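3.2 Cloths and work surface

The study looks at small household cloths of the kind that people keep near the sink, and at how they lie before somebody folds them. In earlier work on folding, the cloth is usually smoothed first, and the starting shape is described with one word such as "crumpled". We found this word too wide. A cloth which was dropped and a cloth which was pushed aside by the hand can both be called crumpled, but the work needed to flatten them is different.

We bought cloths from two suppliers, Somberg and Turkeck, and washed all of them five times before use, so that the finish from the factory would not make them stiff. They were dried on a line and kept in an open box overnight. Ironing was not allowed. Szymon Czerwiński prepared the cloths and Aino Koskela wrote the notes on their shape, without knowing which supplier each one came from.

Strong colours were preferred, as pale cloths were difficult to separate from the light wood of the table in our pilot in Gumusville. Two cloths were often laid out together, one behind the other, and the notes were made for each cloth separately. We use the word "mound" when the cloth rises to a clear peak, and "strip" when it stays low and is longer in one direction (Figure 4).
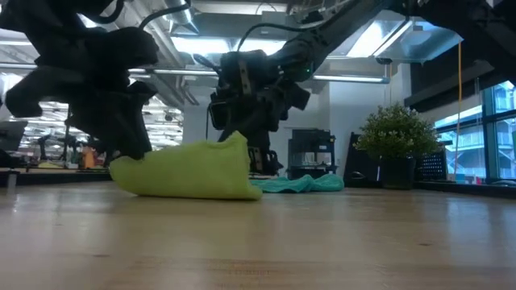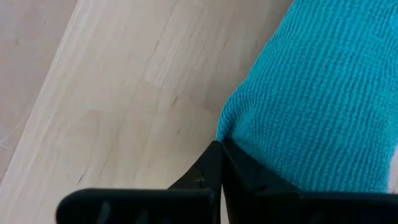 Figure 4. Cloths on the wooden table. First picture: a yellow-green cloth as a mound, with a teal cloth as a strip behind it. Second picture: the rounded fold and the fine ribs of a turquoise knitted cloth.

3.3 Describing the folds

For each cloth we noted three things: the highest point, the form of the outer boundary, and the direction of the ribs where they could be seen. The boundary needs some explanation. It can be a true edge of the fabric, or it can be a fold, where the cloth turns over onto itself and looks thick. Readers of our first notes mixed these two many times - a soft fold was taken for the hem, and the size of the cloth was then judged too small.

The ribs were useful here. On a knitted cloth they bend together with the fabric, and the shading becomes darker where the surface turns away from the light. On the woven cloths from the Pitkänen set, which we added in June, this sign was weak and we depended more on touch.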